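A visit to the Clellivau bottling works in Odholm
Posted May 23, 2023 by Ngân Đào

I have been drinking electrolyte mixes since I began to run longer distances, and I have always bought them without thinking much about where they come from. In April I had the chance to see it. Clellivau, which makes isotonic drinks and drink tablets for runners and cyclists, opens its works in Odholm to visitors on a few days in the year. The places are free but you must write to them first, and I waited 4 weeks for my answer.

The works lies behind the railway station, ten minutes on foot if you don't take the wrong side of the canal as I did. We were a small group, mostly people from cycling clubs and one pharmacy student who asked the best questions. At the door we received a coat, a hair net and covers for the shoes. Rings and watches had to go into a locker. Mine was number 727, and I mention it only because I forgot it later and had to try several doors.

The first room is for weighing. Sodium citrate, potassium, magnesium and the sugars arrive in paper sacks, and each sack gets a label from the works before anybody may open it. Our guide explained that the powders are weighed by one person and checked by a second, and both must sign. I had imagined something more automatic. She said that for the large batches it is automatic, but the smaller flavours are still made by hand – rhubarb, for example, which sells only in spring.

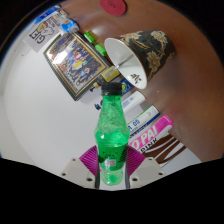

After weighing comes mixing. The tank holds 2000 litres and it makes less noise than my washing machine. Through a round window we could look at the surface turning slowly. The mixing itself takes not so long, but afterwards the laboratory tests the acidity and the salt content, and until the result is there the tank stays closed. The student asked what happens when a result is wrong. In most cases they can correct it with water or with citric acid, and if not, the whole batch is thrown away.

The tablet room was the one I liked most. The press was built by a firm called Sfakianakis and it is older than many of the people who work with it. It stamps the tablets, and then they fall on a belt and are packed into tubes, 10 in each tube. The air in this room must be kept very dry, and after a quarter of an hour my lips felt it.

At the end there was a tasting. We tried the lemon drink at three strengths without knowing which was which. I was sure that the second was the strongest, and it was the weakest. The guide told us that people taste salt differently after sport, so they also give samples to a running club directly after training. There was also a new drink without sweetener, with the name Flostent. To me it tasted a little like cold vegetable soup, but two of the cyclists asked for more.

What I missed was a clear word about prices. I asked why the tubes have become so much dearer, and the answer was friendly but short. I would also have liked to see the warehouse, which was closed for building work.

The tour lasts two hours and most of it is standing, so wear comfortable shoes. It is in English if somebody asks for it when booking. There is a small shop by the exit where you can buy broken tablets by weight, and I took home a bag of the orange ones.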